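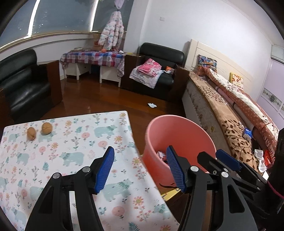 Gripper width jumps when I close on small objects

fyimer wrote:
Hello all. I am writing the perception part for our hand-held gripper recordings. The opening width comes from the wrist camera: we detect both finger pads and compute the distance between them. With big objects it is fine. With walnuts the width signal jumps in the last part of the closing, and the policy learns to open again just before the grasp. In one session 40 of 149 episodes have this problem. I already tried a median filter and it helps only a little. Which stage should I repair first?

nakamura_c wrote:
Filter harder. Use a longer window, you are offline anyway. We did this on the Bilavia recordings and the policy was fine.

romain.m wrote:
I do not agree with Clyde. A long window will move the moment of contact, and for a small round object this moment is the most important one. Please check first how you segment the pads. If you use only a color threshold, anything blue in the room can enter the mask. On your view there is also blue in the checked cloth on the desk.

fyimer wrote:
Yes, it is only a threshold in HSV, plus the largest blob on each side. I did not think about the cloth.

romain.m wrote:
Then limit the search to the region where the pads can physically be. The jaws move on a known path, so the mask is easy to make. After this, fit the ridges and do not use the blob center.

nakamura_c wrote:
Okay for the mask, but I still say a smoother after it. Raw widths are never clean enough for the controller. If contact time is your worry, run it forward and backward, then there is no delay.

romain.m wrote:
No delay, but the edge is still rounded. We can disagree on this.

fyimer wrote:
I ran it again on Tuesday with the mask and without any smoothing. From the 40 bad episodes, 2 are left, and in both the time stamps of the camera are wrong, so it is a different bug. I will open a new topic for it. Thank you both.

Contact | Copyright Zikcombe Forums | Back to top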